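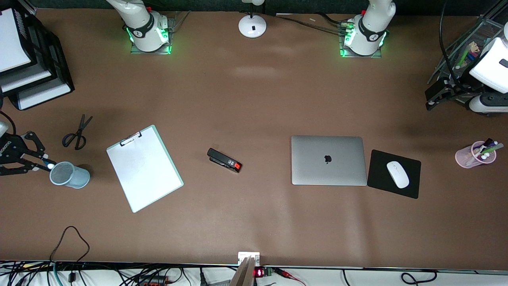
Susenari word lists

Desk vocabulary in two spoken dialects, Femetham and Zeleke. 818 entries, 139 still missing a plural. Plain CSV, UTF-8, tabs not commas (sorry, old habit).

Whats in it

words.csv - headword, dialect, gloss, note
audio/ - 240 clips, mono, mostly clean. Fridge hum on a few
old/ - ignore

Office words came first: lamp, table, pencil cup. Kitchen words next, then weather. Kinship terms half done.

Known problems

Tone marks dropped in the Zeleke rows if you open it in a spreadsheet. Use a text editor. Glosses for "borrow" and "lend" are swaped somewhere, still hunting.

Use

Free for teaching and study. Credit Liya Abera. Anything commercial, ask first. The Vidia keyboard layout is separate, own license.

Next update November, kinship terms and the missing plurals.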